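Budgeting for a pair of hand-held grippers: workshop tips
Fenna Mulder, March 13, 2021

Set the budget by the work at hand before looking at any catalog. Small desk items need a narrow fingertip and little force. A tool sized for boxes and bottles costs more and handles a pen badly.

Price the pair. Two-handed work needs a left and a right unit, and sellers usually list one. Our quote from Hulberg was 454 per unit. Widasico wanted 400, with cables and finger pads billed separately at 115 per set. Put both quotes in the same columns or the cheaper one will look cheaper than it is.

Our ceiling for the first year was 1,464, split as follows:

Grippers, two units
Spare finger pads, one set
Mounts and printed markers
Cables
Reserve for repairs

Order pads with the first shipment. Van Leeuwen ships them separately and the second freight charge is avoidable.

Measure the table and the reach of the person sitting at it. Cable length is taken from the seated position with the arm fully extended, plus slack. Short cables pull at the connector and are the first item to fail.

Check that the markers can be reprinted in-house. Disis sells them only as finished cubes, so a scuffed face means a new cube.

Plan the practice items too. Pens, a hardcover book and a small open box cost next to nothing and cover a fair range of shapes. Keep them in one drawer and label it.
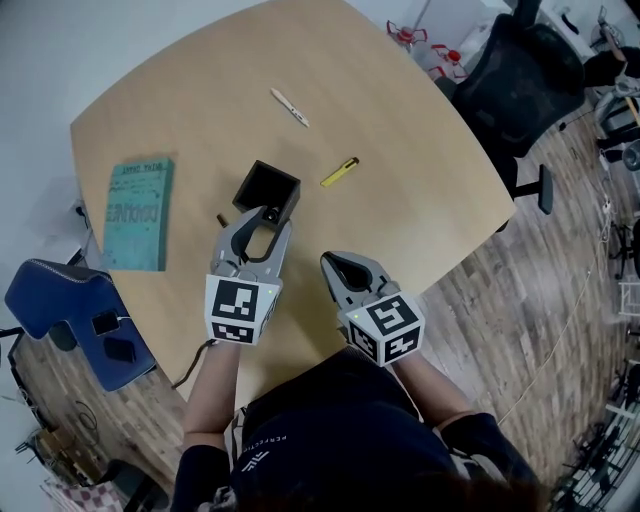
Leave the repair reserve alone until the second quarter. Pads wear faster in the first weeks, while people are still learning how hard to squeeze, and the early rate of use is a poor basis for the next order.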